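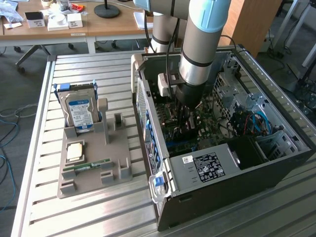
*A black gripper at work above a green motherboard.*

# Drolleo wants writers, stylists and people with good coats

Posted 2024-01-28

Drolleo is a print magazine about how people get dressed in Fleltville and the towns up the line from it. We put out two issues a year. Issue one had a print run of 200 and we carried most of the copies around town in a shopping cart. The last one sold 2,156, which still makes me want to call my mother.

We're putting together the next issue now and we want new people in it, and new people making it. If you've been reading us and thinking "I could do that column better," please write in!

## What the issue is about

The theme is **hand-me-downs**. Clothes that had a life before you got them: your brother's work jacket, the prom dress that went through three cousins, the boots somebody left in an apartment in Selstead that happened to be your size. We're less interested in vintage shopping this time (we did that in the fall, and I still love the piece on the belt buckle dealer). We'd like clothes that came from a person you can name.

## Who we're looking for

**Writers.** Four or five features, plus short pieces for the front of the magazine. Features run up to 1,500 words and shorts are a couple of paragraphs. You don't need clips. Send a pitch that tells us whose clothes you want to write about and what you already know about them. Interviews are very welcome, and so is a good argument. One of our favorite letters last year was a furious page on cropped pants, and I'd have happily run four more.

**Stylists.** Two shoots, both with regular people wearing what they own. You'd be going through closets with them ahead of time, picking things out, and steaming a lot of shirts. If you've dressed a school play or a friend's band, that counts.

**Photographers.** We shoot film and digital and don't care which you prefer. Show us portraits where the person looks comfortable.

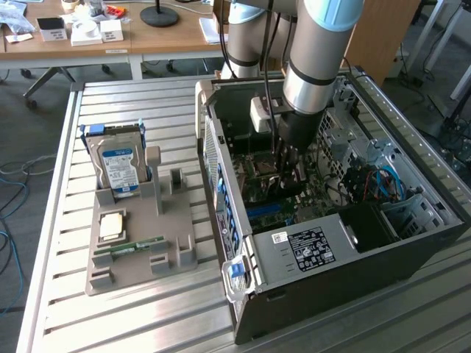 **One assistant editor, part time.** It's a paid position, ten hours a week from March through the end of the production schedule. You'd read pitches, check facts and spellings, chase captions, and keep the big spreadsheet alive. You need to be a careful reader who answers email. Knowing your way around page layout software would be great, and we can teach you if you don't.

**People to be photographed.** Any age, any size, any style. You'll bring one thing that was handed down to you and wear it however you like. We'll feed you lunch and send you two copies of the issue and a print of your portrait. Under-18s need a parent or guardian at the shoot.

## Pay

Features pay $277 each, and shorts pay $60. Stylists and photographers get a day rate, which we'll agree on with you in writing before you start, along with film and travel. The assistant editor is paid hourly and we'll put the rate in our first email back to you, so you can decide before you bother with an interview.

You keep the rights to your work. We ask for first print use and six months before you publish it somewhere else.

## Where it happens

The office is two rooms upstairs on Juhl Street, in Fleltville. There are stairs and no elevator, so if that's a problem tell us and we'll meet at the library, where we do half our meetings anyway. Writers can be anywhere. Stylists and photographers should be able to get to Fleltville or Selstead for the shoots. The assistant editor should plan on one afternoon a week with us in person.

## How to apply

Email Cinzia Zanetti at the address inside the front cover, or drop an envelope through the door on Juhl Street. Put the role you want in the subject line. Then:

- Writers: a pitch of up to 200 words, one pitch per email, as many emails as you like.
- Stylists and photographers: six to ten pictures, or a link to them.
- Assistant editor: a resume and a paragraph about a magazine you've kept, and why you haven't thrown it out.
- Portraits: a phone picture of the item and the story of how you got it.

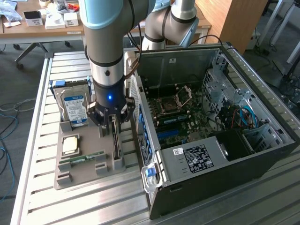

*Gripper and parts tray, blue LED lit on the wrist.*

We'll be reading through the end of February, and everyone gets a reply. If you sent us something last time and it didn't fit, send it again, or send the next thing. Two of the features in the current issue were second tries and I'm so glad they came back.

Questions about any of it can go to the same address. I can also talk about coat linings for as long as you can stand it.

Cinzia Zanetti
Editor, Drolleo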